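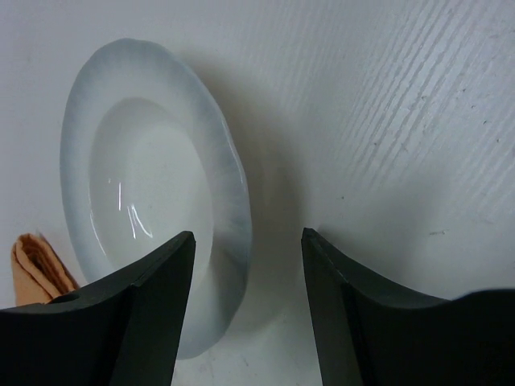
**Figure 5.** White ceramic bowl with a gently scalloped rim and a glossy glaze.

### 3.2 Serving dishes and portion size

The 31 households in Plirnotora kept a food diary for 15 days. Lorente and Calvo read the diaries separately and compared their notes afterwards. Families who used shallow bowls wrote down smaller portions of soup, but second helpings were more frequent - mostly at dinner. In six households the diary was not complete, and we left these out of Table 2.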